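How Long Does a Kitchen Counter Last? A Term Project on Stone, Laminate and Regret

By a second-year student, Materials and Households, Hillham College
May

Our course asked each of us to pick one thing in the home and find out why people replace it. Most of the class picked phones. I picked countertops, on the theory that a countertop can't be lost on a bus, and then spent two months learning how strongly people feel about them.

The plan was simple. I would collect listings from the Hillham classifieds that mentioned a kitchen remodel, sort them by what was being torn out, and then talk to people in the Rotgate neighborhood about why. The classifieds gave me 3,532 listings, which sounded like riches until I started reading. A great many of them said "updated kitchen" and left it there, as though the kitchen had received a software patch.

What I could use came down to roughly 2,000. In these the seller at least named the old surface, the new one, or both. Laminate was the thing most often removed. Stone was the thing most often put in, and also, to my surprise, the second most often removed.
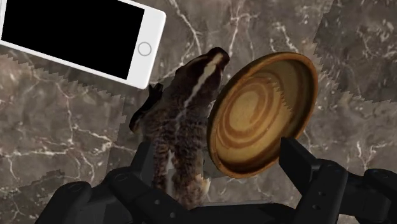 Why would anyone take out a stone counter that still works?
Mostly because of color. The owners I spoke to almost never mentioned cracks or stains until I asked, and they brought up "too brown" or "too busy" without any help from me.

I did 8 interviews in Rotgate, all at the kitchen table, all with more coffee than I wanted. Two of the households had replaced stone with other stone. One owner described her old counter as "the color of a wet dog" and the new one as "warm mushroom." I looked at both samples in daylight and would not bet money on telling them apart.

Wear came up more with marble. It is soft for a stone, and acids such as lemon juice or vinegar leave dull marks on the polish. Owners who knew this before buying tended to shrug at the marks. Owners who learned it from a lemon did not. A sealer helps against stains, but it won't stop etching, a point the Ostrowski showroom makes in small type on the back of its care leaflet. I have read this leaflet more often than its author has.

Cost was the other half of the story, and here people got vague. I asked for totals and was given moods. "More than we said" was the most exact answer, so I dropped the cost table from the report – it would have been one column of sighs.

I also visited the Jistisby salvage yard, where old counters go to be sold again. Laminate is hard to resell, as the cutouts for sinks rarely match anyone else's sink. Stone can be cut down into smaller pieces for vanities and shelves. The yard had plenty of brown. 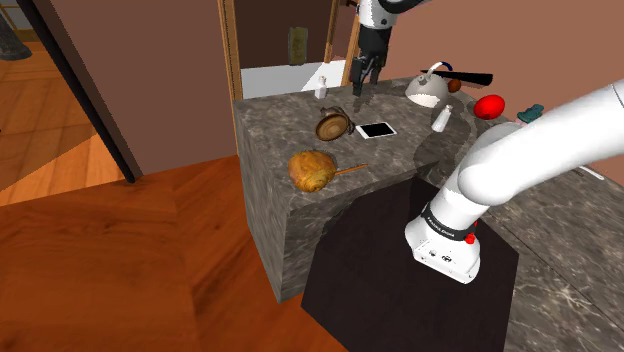 What I Would Change

The listings are a weak source. Sellers want to sell, and nobody writes "counter replaced after argument." Eight interviews in one neighborhood is also thin, and people who dislike their remodel may not invite a student in to hear about it. If I did this again I would start from the salvage yard and work backward to the kitchens. I would also ask about color first and save us all an hour.

My kitchen at home has laminate with a burn mark in the shape of a pan. It came with the lease.

Last updated: May

Comments

We put in "warm mushroom" too. Mine looks like a sidewalk. Good report.

You should have covered butcher block. I oil mine every month and have many thoughts.

Which side of the leaflet is the sealer part on? Mine only has a map to the showroom.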